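Galtine Household Assistance Project
Interim Progress Report to the Lamodthorpe Fund
Section 3: Equipment Planning and Budget

3.1 Summary of the period

During the reporting period the project completed its comparison of equipment options for the kitchen workstation and prepared the purchase plan for the next stage. No major equipment has been ordered. The Fund agreed at the start of the grant that hardware purchases would wait until the simulation work could show which items were needed, and the project has kept to that condition.

Spending under this heading stands at $3,491, all of it for simulation licenses and computer storage. The remainder of the equipment line is uncommitted.

3.2 Use of simulation in planning

The team has modeled the workstation in software in order to test reach, mounting position and clearance before requesting quotations. The current task set covers opening and closing a drawer, placing items in it, and moving objects across a countertop. Each candidate layout was run through 200 trials, and the results were reviewed by the engineering and finance leads together.

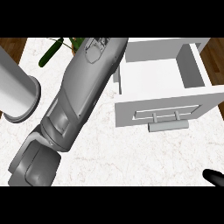

3.3 Findings that affect the budget

Clearance around an open drawer proved to be the main constraint. With the drawer fully extended, an arm working over the same counter has limited room to turn at the wrist, and layouts that placed the arm base close to the drawer unit performed poorly. The project therefore proposes a wider counter section than the one listed in the original application. The added cost is modest and can be met from within the existing line.

The two-arm layout remains the preferred option. It raises the initial purchase cost, but it allows one arm to hold the drawer while the other handles objects.

3.4 Supplier quotations

Quotations have been received from Visport and Perić. Both cover two arms, grippers, mounting hardware and installation. The Visport quotation includes 32 hours of operator training. The Perić quotation prices training separately but offers a shorter delivery time. Neither includes spare gripper parts, and the project has asked both suppliers to add them.

3.5 Next steps and request to the Fund

The project expects revised quotations by September and will submit its recommendation within six weeks of receiving them. Approval is requested for the change in counter dimensions described in 3.3, so that the furniture order can be placed ahead of the arms. No increase in the total award is requested.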